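Skomance Support
Ticket: Arm lags behind leader during teleoperated demos, then overshoots
Product: Tullico follower arm, bench rail kit
Opened by: Zoila Huaranga
Assigned to: Jouko Hämäläinen
Status: Closed, with grumbling

Zoila Huaranga wrote:
We are teaching the arm to take small things out of a paper bag. One of us drives it with the leader handle, the follower copies, and the recording goes off to Kevin for training. Until last week this went well enough to be dull. Now the follower hesitates on any sideways move, thinks about its life, and then lunges. Descending is fine. Closing the fingers is fine. Going left to right over the bag is like steering a wardrobe on castors.

Tried so far: restarted everything, restarted it in a different order, swapped the leader handle, swapped the operator (me for Kevin, no improvement in either direction).

Jouko Hämäläinen wrote:
Thanks for restarting in a different order, it saves me asking. Could you send the log from one bad demo, a still from the bench camera during the sideways move, and the value of follow_smoothing in your config? Please don't change the value yet, just read it to me.

Zoila Huaranga wrote:
Log attached. follow_smoothing is 22. I have no idea whether that is a lot. 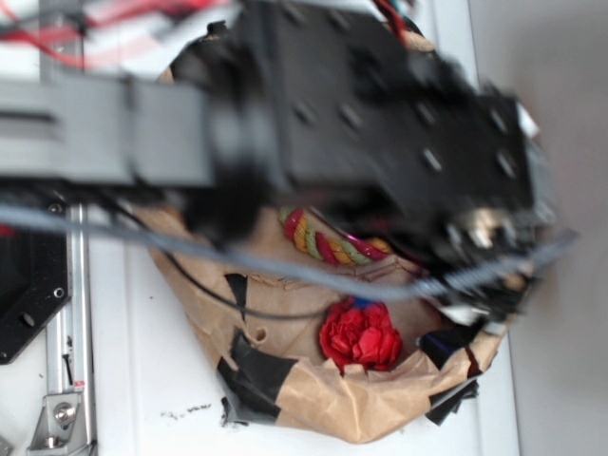 Kevin has a theory that the bag is at fault, as he has about most things. He thinks the fingers snag on the torn rim and the arm has to pull free. I don't believe it, partly because the lag is there with the bag taken away, and partly because we've taped the paper with black tape and it has behaved since. The braided ring is what we're asking the arm to pick at the moment, and the red flower thing is next on the list. If you want us to try with the bag weighted down, say so and I'll find something heavy that isn't Kevin.

Jouko Hämäläinen wrote:
22 is a lot. The default is 5. Smoothing averages the handle's recent positions, so a high number gives you a calm, syrupy arm that arrives late. It doesn't explain the lunge, though, and it should affect every direction equally. Who set it?

The long grey cable interests me more than the bag does. It hangs from the left, goes under the arm and comes back up at the gripper. On a sideways move it could be adding drag and then letting go. With the power off, please push the arm across by hand, slowly, and tell me if you feel it catch.

Kevin Sánchez wrote:
I set it to 22. Anika said my demos looked nervous.

Anika Crenshaw wrote:
I said Kevin looked nervous.

Zoila Huaranga wrote:
Pushed by hand, power off. It catches at the same spot each time, a bit past the middle, then comes free with a twang. I clipped the cable up out of the way with a bulldog clip and the catch is gone. Powered up, recorded 20 demos. No lunge. Still late, which I assume is Kevin's syrup.

Jouko Hämäläinen wrote:
Good. Two faults, then. Set follow_smoothing back to 5, replace the bulldog clip with a proper cable guide, and leave enough slack for full travel both ways. Check the far left before you tighten anything.

As for the old recordings: the policy will learn the lunge as faithfully as it learns the pick. I would leave out every demo made with smoothing at 22.

Zoila Huaranga wrote:
Smoothing back to 5, guide fitted, full travel checked. The arm now does what the hand does, including the parts I'd prefer it didn't. Kevin is re-recording on Sunday and has been told to look relaxed. You can close this.

Jouko Hämäläinen wrote:
Closed. I've asked Bernd Hollmann to add a warning to the config page for values over 20.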